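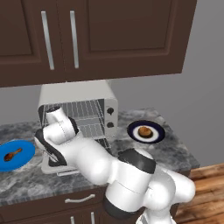
Figure 2. Countertop task in the Ladholm kitchen simulator: toaster oven with its door folded down, a drumstick on the blue plate at left and a baked item on the navy-rimmed plate at right.

4.2 Appliance tasks in the Ladholm kit

Of all the parts of the Ladholm package we reviewed, the appliance tasks are the ones our group kept going back to, and we think they are the best reason for a small lab to try it. The kit comes as a simulator, a set of kitchen layouts and a task editor. A task is written as a short text file that names the objects, where each may start, and what must be true at the end. New students in our lab at Nundanham were writing their own tasks on the first afternoon, which has never happened with any simulator we have used before!

The toaster oven task in Figure 2 is a good example of how much can be packed into a small stretch of counter. The arm has to work close to the open door and the wire rack, and the forearm can easily pass in front of the oven and hide part of it from the camera. Food may be placed on either side of the appliance, so a policy that has only learned to reach one way does poorly. We like this a lot. Many benchmark tasks we have worked with keep the goal in clear view for the whole episode, and policies trained on them fall apart as soon as the arm blocks its own target.

Door contact is handled with real care. The lowered door is a solid body with its own hinge limits, and a gripper that comes in too low will push against it and stall. Older versions of the kit let the fingers slide through thin parts, a problem Avitz users had also reported to us, and we were very happy to see it gone. The wire rack is still simplified (its bars share one collision shape), so tasks that call for poking between the bars should be treated with caution.

We ran the toaster oven task with 2 policies: the baseline that ships with the kit and our own Omerović policy, trained from demonstrations collected with the kit's teleoperation tool. Each saw the same start positions. Ours placed the requested item on the rack in 95 percent of trials, and most of the remaining failures were drops near the edge of the door. The baseline did worse when the item started on the far side of the oven from the gripper, and it recovered from a missed grasp less often. Full results for both are given in the appendix.

Setup deserves a word too. Installation took one command on our workstations, and the replay viewer – a small thing, but we used it every day – lets the user stop at any step and save the full state as a new starting point. Clem Kerslake, who maintains our lab machines, had the kit running on the shared server the same day. The documentation is thinner for the task editor than for the rest, and error messages from a badly written goal are hard to read. An update dated 11th October fixed the worst of these, and all runs in this section use that version.

Lighting and surface textures can be changed between episodes with a single setting. We left this off for the runs reported here and turn to it in the next section.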